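Section 3: Setting Up Your First Tasting Flight

Now for the fun part! Your Jorkeo home tasting kit is unpacked, the glasses are rinsed, and you're ready to pour. Read the whole section once before you open a bottle (it takes a minute, and the order of the steps matters).

Before you start
Bring the spirits to room temperature. Anything between 62 and 70 °F is lovely. Chilled spirits hide their best smells, and you want every one of them.

1. Lay the tasting mat flat with the Gil logo facing you.
2. Set one glass on each of the 3 circles, left to right.
3. Fill the water dropper and place it above the middle glass.
4. Pour to the etched line, lightest spirit first. If you bought the Listimdale rye set, start with the green cap.
5. Cover each glass with its lid and wait 16 minutes. Go on, you can do it!

Note: The lids are the best thing in the box. Lift one after the wait and you'll get a rush of aroma that an open glass gives away to the room. 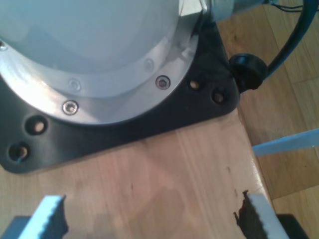
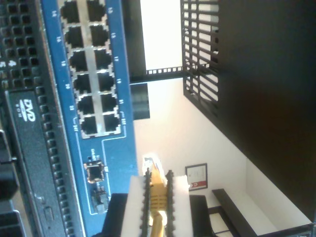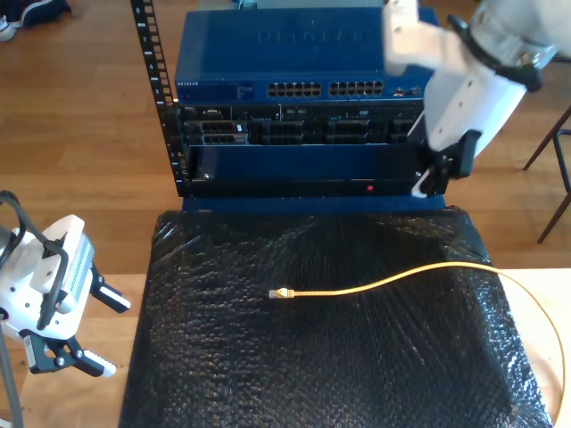 Equipment in close-up; the last view shows the blue Netgear switch.

6. Lift the first lid and hold the glass at chin height. Breathe in gently with your mouth slightly open.
7. Take a tiny sip and let it roll over your whole tongue. Swallow, or use the spit cup.
8. Add two drops of water, swirl, and taste again. The change can be huge!
9. Write down whatever comes to mind on the card. Wet hay, pencil shavings, your aunt's fruitcake: it all counts.
10. Drink some plain water and move to the next glass.

Caution: Keep poured spirits away from candles, stove burners and any other open flame.

Caution: The lids are not dishwasher safe. Wash them by hand in warm water and dry them with a soft cloth.

Note: Never drive after a tasting, even if you used the spit cup.

When you've been through all the glasses, go back to the first one. It will have opened up while you were busy, and plenty of people change their favorite at this point.

Comments

Ye-ji Hong
Does step 8 work with sparkling water? Still water is all I see mentioned.

Dong-hyun Cho
@Ye-ji stick with still, the bubbles cover everything. I tried it with the Ustwood gin and couldn't smell a thing.

Ingeborg Hollmann
My dropper leaks at the bulb. Where do I order a new one?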